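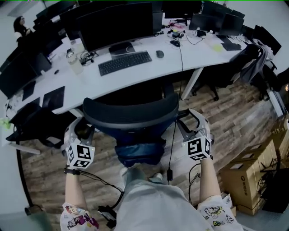

A long shared desk gets untidy faster than four small ones. I have worked at such desks for many years, first in Warnen and now in the Hovland office, and the tips on this page come from keeping them in order without spending the whole morning on it. On a long white desk with a curved edge, everything small and dark is visible from the door: a second mouse left further back, a few little devices with their cables, a sticky pad lying by itself. The big things do not disturb anybody. A monitor with the keyboard before it and the mouse on the right side already looks tidy. It is the small group of things beside them that makes the whole desk look full, so I begin there.

Start with the small things

Take a shallow tray or the lid of a shoe box and put into it everything that is smaller than your hand. Do not sort yet. Wipe the free surface, then return only what you have used since yesterday. The remaining things stay in the tray until the end of the week, and what is still there then goes to the cupboard.

A spare mouse should live in a drawer. If it lies on the desk, people take it for the working one, move it, nothing happens, and they call for help. I put a small piece of paper tape on the underside of every spare mouse and write on it which computer it belongs to. The same with wireless receivers, which are very easy to lose. Many mice have a little place for the receiver under the battery cover, so look there first.

Sticky pads: one for each place, and always at the same side. Notes stuck on the monitor edge fall off when the air is warm. I keep mine on the inside of a notebook cover.

Cables on the desk

Cables which are used every day may stay on top, but they need one fixed point. A simple clip with an adhesive foot is enough. Clean the surface with alcohol before you press it on and wait 24 hours before you hang anything on it. On a curved edge choose a clip with a narrow foot, 2 cm or less. The wider ones touch only in the middle and come off within some weeks.

For the cables that go down behind the desk I use hook and loop tape from the roll, not plastic ties. Plastic ties must be cut each time when something is changed, and sooner or later somebody cuts the cable too. Leave the loop loose enough that one finger goes through.

If you have thin and thick cables together, bind the thick ones first and lay the thin ones outside. A thin cable in the middle of a bundle is impossible to pull out when you need it.

We had for a while the Grukberg cable trays, the 600 mm ones, screwed under the table top. They are good but the screws supplied are too long for a thin top. Measure before. I changed them for shorter ones, and I put in two trays with a gap between them so that the knees of the person at the join have place.

Cleaning a white desk top

White tops show grey shadows where the arms rest. It is mostly skin grease and a little dye from sleeves. Warm water with a drop of washing-up liquid takes nearly all of it. Mix it weak, half a teaspoon for a litre is plenty, and wring the cloth out well. Go over it a second time with clean water and then dry, otherwise it feels sticky and takes new dirt more quickly.

For pen marks try a soft rubber first. If it does not help, a bit of alcohol on a cotton pad, tried on a hidden place. Please no scouring powder and be careful with the white melamine sponges. They do clean, but they also take away the shine, and you will see a dull patch in side light forever.

Black keyboards and mice have the opposite problem – dust is more visible on them than anything else. A dry paint brush, the flat kind of 4 cm, is better than a cloth here. Brush from the top row down to yourself with the keyboard tilted. Unplug it before, or lock the computer.

Monitor screens get only a dry microfibre cloth. If there are spots, make the cloth slightly damp, never the screen. Do not forget the stand, the back part of it collects dust like a shelf.

Chairs

Push the chair under the desk when you leave. This sounds like advice for children, but it makes the room look better than half an hour of cleaning, and the floor can be swept.

Mesh backs should be vacuumed with the soft brush, from the front side and from the back side. For a spot, use foam from the washing-up liquid only, not the liquid itself, and press with a towel. The mesh must dry before anybody leans on it in a white shirt.

Loose seat cushions slide. A piece of non-slip matting, the one which is sold for drawers, cut a little smaller than the cushion, holds it in place. A 125 cm roll was enough for all our chairs and there is still some left for the drawers.

Check the castors every few months. Turn the chair over, lay it on an old blanket and pull out hair and threads with tweezers. A castor that does not turn will scratch.

The floor below

On laminate floors it is the hard castors which do the damage. Look for soft ones, usually they have a rubber ring in a different colour from the middle. Our old castors came out with a strong pull and the new ones were pressed in by hand, no tools.

Sweep or vacuum first, always, then wipe with a cloth that is only damp. Water that stands in the joints lifts the edges and this cannot be repaired. Go in the direction of the planks, there will be fewer streaks. Brown floors hide crumbs very well, so do not trust the eye and vacuum under the desk also when it looks clean.

Black rubber marks go away with a clean tennis ball rubbed over them. Put it on a broom handle if your back is not so good.

A short list for the end of the day

Small things into the tray
Headset and hand-held things on the hook or in the drawer, not on the chair
Keyboard straight, mouse beside it
Tablet or notebook closed, at the end of the desk
Chair in

We have this list in Noteo as a repeating note. On paper it works equally well – tape it inside the cupboard door, where one sees it when one takes the coat.

Updated May 11, 2023. In June I want to add a part about drawers and about old chargers.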